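The Walnut Bread of Tunwood

October 30, 2025

Regional baking in the Tunwood valley has received little attention outside the area, although several of its breads have been made in the same manner for generations. This entry concerns the walnut loaf known locally as Inga, which is prepared for family gatherings and sold in a small number of village shops.

The dough is made with wheat flour, warm milk, butter and one egg. It is left to rise twice, then rolled thin and covered with a paste of ground walnuts, honey and lemon peel. Bakers in Tolumov add a spoonful of plum jam to the filling. Those in Donidell leave the jam out and use darker honey, and the two towns have never agreed on the matter.

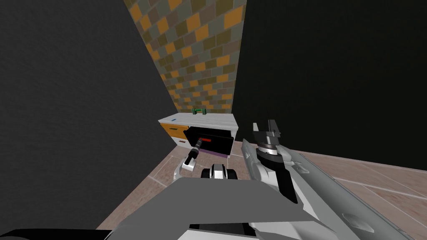
Mustard and olive squares in a tiled backsplash, with a white cabinet at its base.

A standard loaf calls for 182 grams of ground walnuts and 100 grams of honey. The paste should spread easily without running. If it is too stiff, a little warm milk may be added. The rolled loaf is placed seam side down in a buttered pan, brushed with egg and baked for 33 minutes. It should cool fully before it is sliced.

Inga is commonly served plain, with black coffee or a glass of cold milk. Slices that have become dry may be toasted and spread with butter. The loaf keeps for four days when wrapped in a clean cloth, and it also freezes well.

Visitors in June will find a lighter version made with fresh cherries. The recipe for that loaf will appear in a separate entry.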